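An afternoon at the Molholm open day

I have wanted to see inside the Molholm works ever since we moved to this side of the river, so when a neighbour mentioned they were letting people in for the afternoon I had my name on the list within the hour. What a good decision that was!

Our group met in the old gatehouse, where Svenja Meinecke handed out ear plugs and visitor badges and told us to keep our coats on. She was right about the coats. The main hall is 188 metres long, the big doors at the far end were open for lorries, and my toes didn't recover until the tea break. I didn't mind a bit. You walk in under a row of tall windows from the original building and the whole place smells of oil and warm dust, a bit like a model railway on Christmas morning.

We started at the stores, which sounds dull and was wonderful. Fotini Vasilakis has worked there for 30 years and can find any of 2,000 different parts from memory (we tested her, she won). She let us handle rough pieces and finished ones side by side, and I was amazed how much heavier they are than they look. One that I could have hidden in my palm nearly took my arm down with it.

From there we went along the yellow walkway to the sheet-metal bins. I had pictured something like a skip, but they are much neater than that, with sloping walls so that whatever is inside slides down to where it can be reached. Fotini told us the slope took several goes to get right. Too steep and everything jams at the bottom, too shallow and the last few pieces sit up in the corners and sulk. 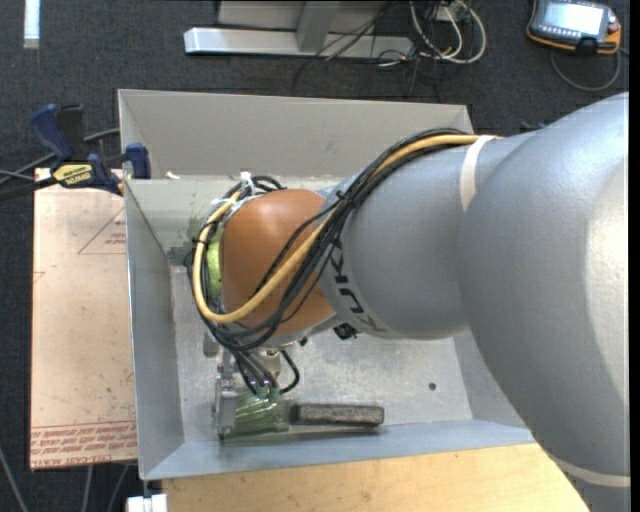
A dark grey block lying close to the near wall of the bin.

I spent far too long looking at the surface of that block. It's rough and mottled on top, almost like slate, and I'd have happily taken it home for the mantelpiece - they do not give them away, I asked.

After the bins came the finishing room, with Konrad Pawłowska at the bench. He showed us how he checks an edge with his thumbnail before he ever picks up a gauge, then let the children have a go. There was also a wall of drawings going back to when the firm made stove doors, and I could have stayed there until closing.

Tea was in the canteen, with very good almond biscuits from Karagiannis round the corner. Svenja said 400 people had signed up this year, and they hope to run it again in May, when it should be a good deal warmer. Wear flat shoes, leave big bags in the car and ask for the stores tour first, as the groups are small and it fills up quickly. I've already put my name down again.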